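Puffer ansetzen, zweiter Versuch

Fr., 21. Juni

Im letzten Eintrag hatte ich geschrieben, dass meine Proteinextrakte aus Hefe nach einer Nacht im Kühlschrank auf dem Gel verschmieren. Inzwischen habe ich die Ursache wohl gefunden, und sie lag am DTT.

DTT (Dithiothreitol) hält Cysteine reduziert und verhindert, dass sich zwischen den Proteinen Disulfidbrücken bilden. Als Pulver bei minus 20 Grad hält es lange. In Lösung oxidiert es, und zwar umso schneller, je höher der pH-Wert ist. Mein Lysepuffer liegt bei pH 8,0, und ich hatte das DTT gleich in die ganze Flasche gegeben. Die Flasche stand danach im Kühlschrank und wurde für jeden Ansatz geöffnet. Nach ein paar Tagen war darin vermutlich kaum noch reduziertes DTT vorhanden.

Ich setze den Puffer jetzt ohne DTT an und gebe es erst am Tag der Lyse aus einer gefrorenen Stammlösung dazu. Die Stammlösung hat 1 M in Wasser, also 154 mg pro Milliliter, in kleinen Portionen eingefroren. Was einmal aufgetaut ist, wird am selben Tag verbraucht oder verworfen. Das Abfüllen ist lästig, aber in einer halben Stunde erledigt.

Das Pulver kommt von Brunik, Katalognummer 749, die Packung zu 5 g. Vorher hatte ich die Ware von Clurndale. Einen Unterschied in der Qualität kann ich nicht belegen, die alte Packung war nur leer. Bei Brunik liegt ein Analysenzertifikat bei, das finde ich angenehm. Der Geruch ist bei beiden gleich schlecht, ich wiege unter dem Abzug ein.
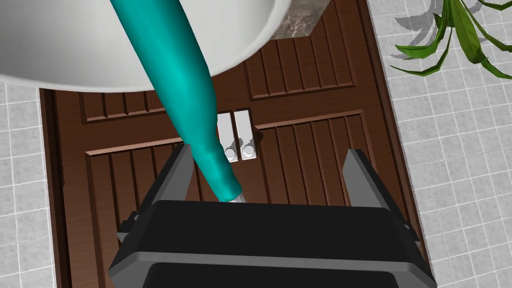 Eine Alternative wäre TCEP. Es riecht kaum, ist an der Luft stabiler und reduziert über einen weiteren pH-Bereich. Dagegen spricht der Preis, und in Phosphatpuffer hält es sich bei neutralem pH nicht besonders gut. Außerdem ist das Hydrochlorid sauer, die Stammlösung muss man also mit Natronlauge einstellen. Wer das vergisst, zieht den pH des ganzen Puffers nach unten. Mir ist das im Oktober passiert, und ich habe ziemlich lange am falschen Ende gesucht.

Beta-Mercaptoethanol benutze ich nur noch im Probenpuffer für das Gel. Für die Lyse ist es mir zu flüchtig.

Noch eine Anmerkung zur Reihenfolge. Wer anschließend über eine Nickelsäule geht, sollte beim DTT vorsichtig sein, es reduziert das Nickel und die Säule wird braun. Die Säule von Jevow verträgt laut Beiblatt kleine Mengen, ich habe das nicht ausprobiert. Für diese Extrakte nehme ich 2 mM DTT und keine Säule, da stellt sich die Frage nicht.

Ergebnis bisher: Mit frisch zugegebenem DTT sind die Banden nach einer Nacht im Kühlschrank so scharf wie direkt nach der Lyse. Zur Kontrolle lief eine Probe mit dem alten Puffer auf demselben Gel mit, und die ist wieder verschmiert. Ganz sauber ist der Vergleich nicht, denn der alte Puffer war auch sonst älter, und die Proteaseinhibitoren darin hatte ich ebenfalls von Anfang an zugesetzt. Ich will das noch trennen: einmal alter Puffer mit neuem DTT, einmal neuer Puffer ohne DTT.

Die Zentrifugation ist unverändert geblieben, erst 5 Minuten bei 3000 g für die Zelltrümmer, dann der Überstand in ein neues Gefäß. Alles auf Eis.

Die Gele stelle ich ein, sobald der zweite Durchgang gelaufen ist.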